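Shared kitchen at Clamano house opens again after six weeks

18 August 2025

The shared kitchen on the ground floor of the Clamano house is open again for all tenants and for the groups that rent the hall upstairs. It was closed in July, when the old sink began to leak into the cupboard below it and the wood of the cupboard floor became soft. The house association has now replaced the sink, the pipe behind it and a part of the counter. The total cost was 3000 euros, of which 2000 euros came from the repair fund of the house and the rest from the income of the summer flea market.

Mareike Teuber, who is responsible for the kitchen in the association, told us that the work took longer than it was planned. The first counter was delivered by the firm Girkley in the wrong length and had to go back. The second one came after twelve days. "For this time we washed our coffee cups in the bathroom on the second floor," she said. "I can say that we are all very happy that this is finished."

The new counter is longer on the left side of the sink. This was a wish of many tenants, who complained that in the old kitchen there was no place to put down a plate when another person was washing. Now it is possible to put plates and spoons next to the sink. The drinks corner has also moved to the back of the counter, near to the sink, and it is planned to stay there.

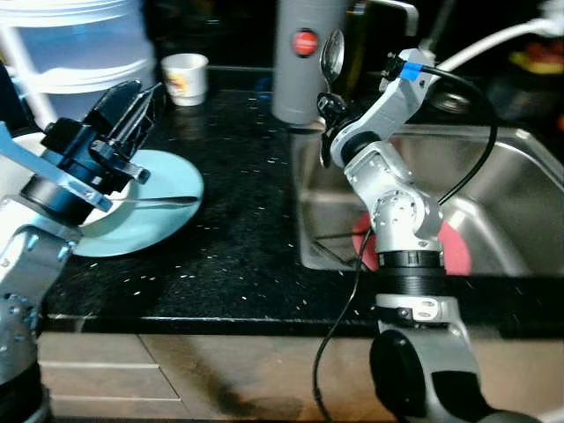
What is new at the sink

The sink has one basin. There was a long discussion in the spring if it should have two, as in the kitchen of the Galby house in the next street, but with two basins each one would be too small for the big soup pots. The tenants voted at the end for the one basin. It is made of stainless steel, and the counter is black with small speckles, a pattern which the association selected because water spots are not so easy to see on it. For the old white counter there were complaints each week.

The plumber came from the firm Tamura and needed two days. On the first day he took out the old sink and dried the wall, and on the second day he connected the new one. The water for the whole ground floor was turned off for both mornings. The hairdresser in the front part of the house had to move her appointments, and the association has thanked her for her patience with a cake.

A small problem is still open. The door of the cupboard under the sink does not close well, and one hinge must be ordered again. Mareike Teuber asks everybody to not push the door with the knee. The new hinge should come before the end of the month.

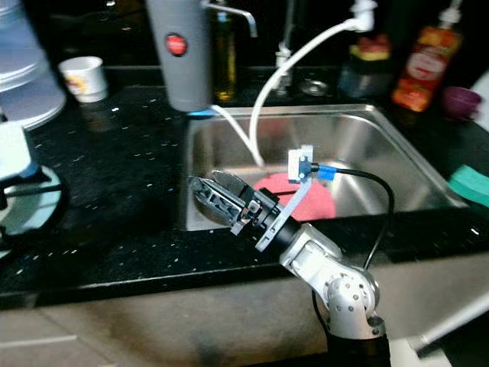
Rules for the washing of dishes were the biggest subject at the last meeting of the tenants. In the past many people left their dishes in the sink for the night, and in the morning the next group had to wash them before it could start to cook. From now on every user must wash, dry and put away the own dishes before leaving the kitchen. This is valid also for single pieces. One round red thing at the bottom of the basin looks like nothing much, but five persons who think the same make a full sink. The sponge has its place at the right end of the counter, where the teal-green one is lying, and it will be changed each week by the group which has the kitchen duty. Bottles and jars may stand on the back part of the counter only if they are in use on the same day.

Some of these rules were not accepted without discussion. Birgit Teuber, who cooks in the house once a week with a group of pensioners and is the sister-in-law of Mareike, finds the rule about the bottles too strict. "We are using the same oil and the same spices every time, and I do not want to carry them up and down the stairs," she told us. The meeting agreed on a compromise. Each group can get a box with a name on it in the tall cupboard next to the door. The boxes are free, but they must be emptied and cleaned two times in the year.

How to book the kitchen

The kitchen can be booked with the paper list on the door, as before. A booking on the internet was tried last year, but too few people used it and two times there were two groups in the kitchen at the same hour. For tenants the use is free of charge. Groups from outside pay 89 euros for an evening and leave a deposit of 100 euros, which they get back when the kitchen is clean and the key is returned. The price was not raised after the repair.

Groups that had a booking in the closed weeks and already paid can choose between a new date and their money back. Until now over half of them have taken a new date. Who did not answer yet should write a short note and put it in the letter box of the association, which is on the left side of the entrance.

For the autumn some evenings are still free. The jam cooking, which had to be canceled because the fruit could not wait, will take place next summer again. The baking course for children starts as it was announced, with the same teacher and at the same hour. Parents are asked to bring an apron and a box for the cookies.

The association is also looking for good used soup plates, because many were broken when the old cupboard was emptied. They can be left in the hall next to the coat rack. Plates with cracks cannot be accepted. Cups are not needed, there are enough of them.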